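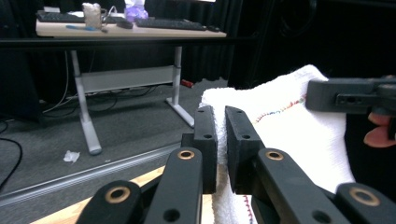 Page last changed: 5th October

The heating is not on yet. I want that written down somewhere before I get into the washing, as I have lasted longer than I did last year and I'd like some credit for it.

So, washing. I've had a few messages since I mentioned in the last post that I was getting rid of the tumble dryer, and most of them were along the lines of "you'll be sorry by half term". Maybe I will! But the dryer had been making a noise like a shopping trolley on cobbles all summer, and when the man on the phone told me what it would cost to come and look at it (just look at it, not mend it) I said thank you very much and put it on the local free page instead. Gone by teatime. Somebody wanted it for the parts.

That left a big square gap in the kitchen, which I have already filled with the vegetable rack and the bag of bags, and a family's worth of wet clothes with nowhere to go.

All through August and September it was easy. We've got a decent line out the back, and in Trotimstead you get a good wind up from the river most mornings, so I'd have everything out by eight and in again before lunch. Sheets are lovely like that. I could go on about sheets off the line but my sister says I go on about it too much as it is. Then October turned up and it was drizzle three mornings running, and I had jeans on every radiator in the house, all of them stone cold, see first paragraph.

The heated airer

I gave in and bought one of those heated airers. It's a Jeneleo, the tall one with the fold-out wings, and it was 76 pounds with a cover. You do want the cover. I tried it without for the first couple of loads to see if the extra was a swizz, and the things on the bottom rungs were dry where they touched the bar and soggy everywhere else, so you got stripes. With the cover zipped up it's a different animal. A load of school shirts and smalls goes on after supper and I can put it away before work.

Things I would change about it: the lead is far too short, so it can only live in the one corner of the back bedroom. The wings don't lock, they sort of rest, and if you load one side first the whole business leans over at you. And the zip on the cover is a cheap one and I can already tell which tooth is going to go.

Things I like: it doesn't make any noise at all. After that dryer it's bliss. Also the cat has taken to sleeping underneath it, so there's one of us keeping warm.

I also crack the window open while it's on, only a finger's width. My mum had a dreadful time with black mould in her old place on Vaughan Road and I am a bit of a bore about it now. All that water has to go somewhere and I don't want it going into the wallpaper. If you've got a dehumidifier then I'm told that's the better way to do it, and you don't even need the airer to be a heated one. I haven't got a dehumidifier. I have got a birthday coming up, if anyone at home reads this.

Towels

Now this is what I sat down to write about and I've used half the post up on the airer.

Towels without a dryer go like cardboard. I'd forgotten! I grew up with line-dried towels and I suppose I thought that was just what a towel was, something you more or less sanded yourself with, and then I had years and years of fluffy ones and went soft. The first lot that came in off the line in August, my youngest held hers up by one corner and it stayed sticking out sideways.

I've been trying things since then and I'll put down what I've found. It isn't scientific, I've changed more than one thing at a time on more than one occasion.

Less powder. This made the most difference by miles. I'd been filling the scoop to the top because that is where the top is. It wants about half that, unless somebody's been playing football. I ran the white ones through on a hot wash with no powder in at all, just to see, and the water went cloudy and there were suds up the glass. From towels that were meant to be clean! That was all old powder coming out. I did it again the day after and there was still some.

No fabric softener. I know it seems backwards. It does make them feel nice, but it coats them, and then they push the water around your back instead of soaking it up. I've gone over to a splash of white vinegar in the softener drawer, the cheap clear stuff, and no, you can't smell it afterwards. You can smell it while it's going round, a bit, if you're in the kitchen. My son says the house smells of chips. There are people who say vinegar is bad for the rubber bits in the machine over time, and I don't know about that, so I only do it every few washes.

Shaking. Take hold of two corners and give it a proper crack, like you're trying to get somebody's attention across a field. Do it when it comes out of the machine and then again when it's dry. It lifts all the loops up. It's very good for your temper as well, and for your arms.

Not letting them get bone dry. This is the hard one on the airer, because you go to bed and leave it. If I catch them when they're a tiny bit cool to the touch still, and hang them over the banister to finish off, they're much softer than if they've been baked all night.

Fewer on at once. I was cramming all the bath towels into one wash to save electric, and they just went round in a lump. They need room to move about. I do them in two goes now and the hand towels go in with whatever else is white.

What didn't work was tennis balls in the washing machine, which I think I'd got muddled up with the dryer, and which frightened the cat. Bicarb didn't do a lot either, though I did get the vegetable rack very clean with what was left of the tub.

I also treated us to some new ones from Barik, the household shop by the bus station where the 123 stops. Nothing fancy. I went in for the thick ones because they feel gorgeous on the shelf, and the lady there asked me how I dried them, and when I told her she walked me over to the thinner ones and said I'd thank her. She was right. A great thick towel takes two nights on the airer and smells of pond by the second. The thin ones are done by morning, and they fold up small enough that the door of the airing cupboard shuts, a thing I have not seen since we moved in.

The old thick ones I've kept back for the dog and for when the car window leaks.

What it's costing

Somebody asked, so. I haven't had a full bill yet, and the last one had the dryer in for part of it so it doesn't tell you much. I put our meter reading on a bit of paper and stuck it to the fridge and then somebody wrote a shopping list over it. I'll start again. I'd be surprised if the airer came to anywhere near the dryer, but I've been surprised before and I'll put the figures up when I have some.

Next on my list is the duvet covers. They won't go on the airer without being folded in four and then the middle never dries. At the moment I'm hanging them over the tops of the bedroom doors, which means nobody can shut a bedroom door, which is going down very badly with a certain teenager. If you've got a way of drying a king-size cover indoors in a house with low ceilings, please leave it in the comments. I don't want a pulley. I've been told about pulleys. The kitchen ceiling is all lath and plaster and I'm not putting a hook in it for anybody.

Right, it's stopped raining, I'm going to chance the line.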